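Print this page
E-mail this page

Search this site Go

Skoven Laboratory Automation
Practical handout 4: Tube handling on the marked bench
Course lead: Lieselotte Hellwig. Bench supervision: Lwazi Mthembu

Read this before you book a slot. You work in pairs and each pair has the bench for one session. The written report is due in November and is marked separately from the demonstration.

The task is to lift a named tube from a rack, bring it over the beaker, and return it to a hole you have chosen in advance. Pouring comes in the next practical. Write your pick order on the bench sheet before the arm is enabled - changes after that point count as a new attempt. Each pair gets six attempts.

The beaker stands on the cross. All positions in your program are given relative to the cross, so check it first and check it again if anyone has leaned on the table. The racks are clear acrylic and the depth readings on them are poor. Use the hole positions from the layout file and take only the liquid colour from the camera.
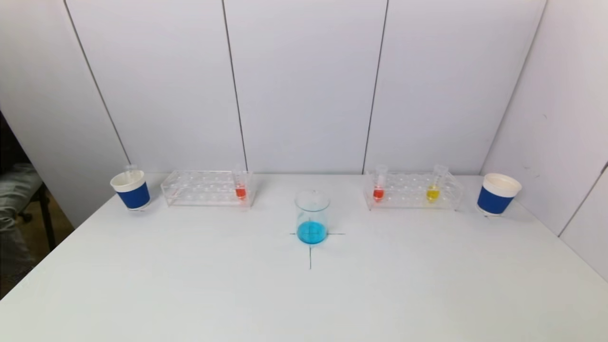 Figure 7. Bench layout with beaker on the cross, racks to either side and a paper cup at each end.

Two of the tubes in Figure 7 hold the same red-orange liquid, one in each rack. A program that asks for "the red tube" will find both, so your instruction has to name the rack as well. The yellow tube is in the right rack and is the easier first target.

Approach from above, with the gripper open, and close on the clear upper part of the tube. Keep the approach speed at the value in the Teririne settings file. Pairs who raised it last year mostly lost their second pick.

Log every attempt, including the failed ones. Save the joint log and the camera log under the same name. Ifigeneia Margaritis will go through logs with any pair who cannot explain a missed grasp.

Questions about the layout file go to Omid Ranjbar, and bookings to Pui-shan Chang.

Last updated: September 27, 2019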